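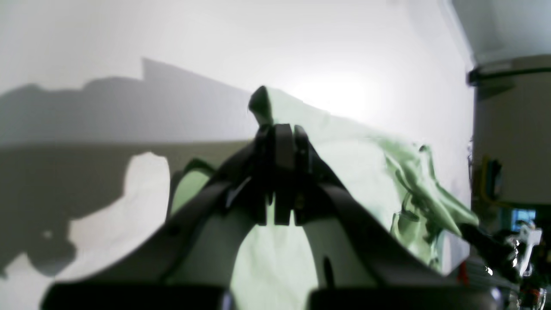 Pale mint green cloth against a white wall.

Cindach washed cotton throw, pale mint

The Cindach throw is woven for us by a small mill and finished in our workshop at Driltora. It is a light blanket for the sofa or for the end of the bed, and in summer many customers use it alone, without a duvet.

Size: 172 x 168 cm. Please allow a small difference, as each piece is washed before we measure it.
Weight: 1000 g
Material: 100% cotton
Edges: double hem, sewn by machine
Other colours: oat, slate, brick (brick is back in stock from October)

The colour on a screen can be a little different from the real cloth. If you want to match it with curtains or paint, write to Esther Makokha and she will post you a small sample at no cost.

Washing
Wash at 30 degrees with similar colours. Do not use bleach. The throw may be dried in a machine on low heat, but it becomes softer when it dries on a line. Iron it on the back side, while it is still slightly damp.

Also in this range
Cindach cushion cover, 45 x 45 cm
Cindach single throw, weight 800 g, for an armchair or a child's bed

Delivery and returns
Orders leave the workshop in two or three working days. For gifts, the last day to order is 13th December. You can return an unused throw during 30 days, and we ask you to keep the paper band on it. For hotels and guest houses which need ten pieces or more, Driss Kabbaj prepares the prices on request.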